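About Plurkitz

Hi, I'm Neusa Camargo, and I started Plurkitz with Iason Stefanou after the two of us spent a very long summer behind a hotel bar in Devdale. He poured, I fixed the ice machine, and in between we argued about whether a robot could ever make a decent drink. We're still arguing, but now we have a company and a much bigger electric bill!

What we sell is a two-arm drinks kit called the Jedden. You get both arms, the grippers, the control box and a starter set of 30 drink routines that you can change to suit your own menu. It goes to hotels, event companies and (this one surprised us) a bunch of hospitality schools, who like having students write a recipe in the morning and see it tried out after lunch. Each kit can be set up for up to 300 different glasses, cups and tools, and yes, we'll teach it your weird tiki mugs if you mail us a couple.

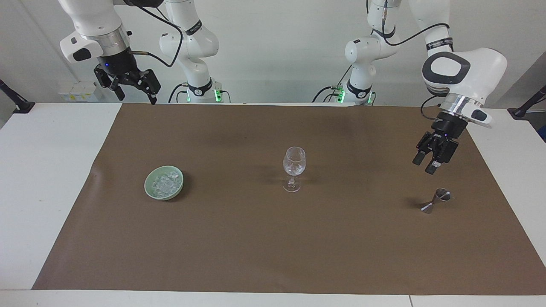
Most of our week goes into the small handling jobs. Scooping ice without flinging it. Picking up a jigger whether it's standing or tipped over. Holding a wine glass firmly enough to move it and gently enough that you still have a wine glass afterward. Oluwaseun Ogundipe runs that side of things, and she's stubborn about it in the best way – a routine doesn't ship until it has gone through 193 practice runs on her bench. I once asked if we could round that down. We could not.

Osamu Maruyama looks after installs and training. Plan on two days with him, plus a follow-up call the week after. He'll tell you straight out if your counter is too narrow, so please measure before you book.

The kit rents for $3,000 a month with service included, or you can buy it outright (ask us, the price depends on your glassware and how far Osamu has to drive). We don't do frozen drinks yet. Iason is working on a blender routine and hopes to have something to show in August, so come by the Mavromatis Building and bug him about it. The coffee is made by hand and it's pretty good.

Contact: Plurkitz, Mavromatis Building, Devdale | © 2021 Plurkitz | Back to top
30 shares | 3 comments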